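Can a pair of grippers do your chores yet? I went to Lallby to find out

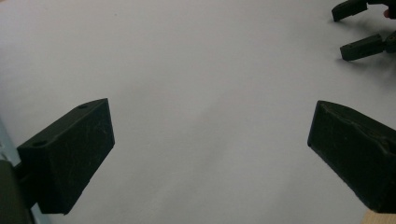

Hazem Samir reckons the answer is not yet, and he'd rather people heard that now than after they'd spent their savings on something that can't pair socks. Ask again once it can put away a whole food shop without someone hovering, he told me, and he was cheerful enough about it.

I'd gone over to the Trodau workshop in Lallby on a grey April morning (terrible parking, lovely biscuits) with a list of jobs I hate doing at home. Folding pillowcases was at the top. Wiping down the worktop came next, then matching lids to tubs, which I've never managed myself, so I wasn't going to be too hard on anyone.

The thing they care about there is fingers. Black, blunt ones that come in pairs, and the ones I looked at closely had plenty of scuffs on them. People work them by hand over a table, a pair on each side if the job needs it, and the recordings go off to teach a machine the same moves. Trodau says it has 2,548 recordings so far, covering 22 chores, and that folding takes up far more of them than anything else. I can believe it! Cloth never sits the same way twice.

I had a go, of course. Picking up a sponge was easy and I got very smug. Then I tried a single sheet of kitchen roll lying flat on the table and spent a good 3 minutes chasing it about. You really miss having fingernails.

The shop-floor side sounds closer. Habte, the hardware chain, has been trying a Trodau machine in 2 of its stockrooms, moving boxed goods from trolley to shelf, and the staff I spoke to said it was slow but didn't mind working past closing time. Boxes are kinder than pillowcases, I suppose. They've got corners. Loose stuff, like bags of screws or anything on a hanger, still gets done by people.

There's a home version on the way called Podden, and I asked three times what it would cost and got three different smiles. They wouldn't give me a date either. The plan is to start with clearing a table and wiping it, then add laundry when the folding is good enough to show visitors.

I'd have one for the table tonight. The pillowcases are still in the basket, and I'm off to do them now.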